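Journal > Marketing > Food and Drink

Piltis, the maker of rye crackers, will open a breakfast counter in May. The counter has 12 seats and will serve coffee, soup and the company's own crackers from 7 a.m. – an early start for a brand best known as an evening snack. Tapio Ahonen, who directs marketing at Piltis, has described the counter as a long-term commitment.

The agency Turunen prepared the campaign. It consists of 18 posters and a short radio spot, and it makes no use of discounts. I consider this a sound decision.
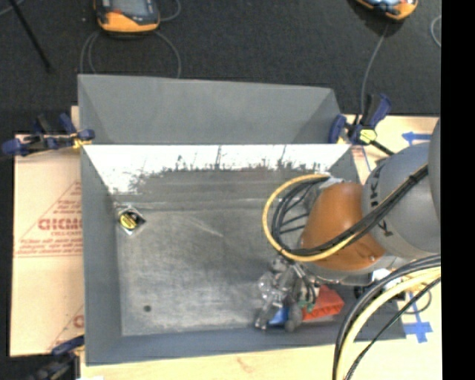
What will the first guests receive?

The first 500 guests will receive a printed card valid for one free coffee on any Friday.

Competitors have taken a different course. Giltitz closed 3 of its branded cafes last year and moved the budget into store displays. I will return to the subject once Piltis has published its opening hours for the summer.

Filed under: Brand News, Retail

Contact | Copyright Priteta | Back to top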